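We use cookies to remember your preferences. By continuing to read this site you accept this.

Cables, again

5/18/20

I have read 2 more articles this month promising that cable clutter is a solved problem. One wanted me to buy a Tritik tray that screws to the underside of the desk. The other swore by Panditz sleeves, the zip-up kind, and claimed you'd never think about wires again. I doubt it. I owned sleeves in October and I thought about wires constantly, mostly while unzipping the things to get one charger out.

My own view is that cables go where they like. White ones on a white tabletop are supposed to vanish, according to the Tritik people, and they do sort of blend in. You still have loops lying all over the place. The black ones don't even pretend.

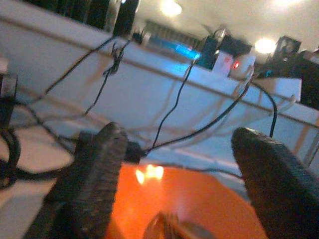 Žydrūnas Paju wrote to say that I'm being unfair to trays, and that the real trouble is people buying cable twice as long as they need. He cut his down to size one evening and hasn't looked at them since.

Fine, maybe. But I don't trust myself with a crimping tool, and the short ones never reach the outlet once you shift the desk by a foot. I'll try Velcro ties next – eight to a pack, cheap enough to lose.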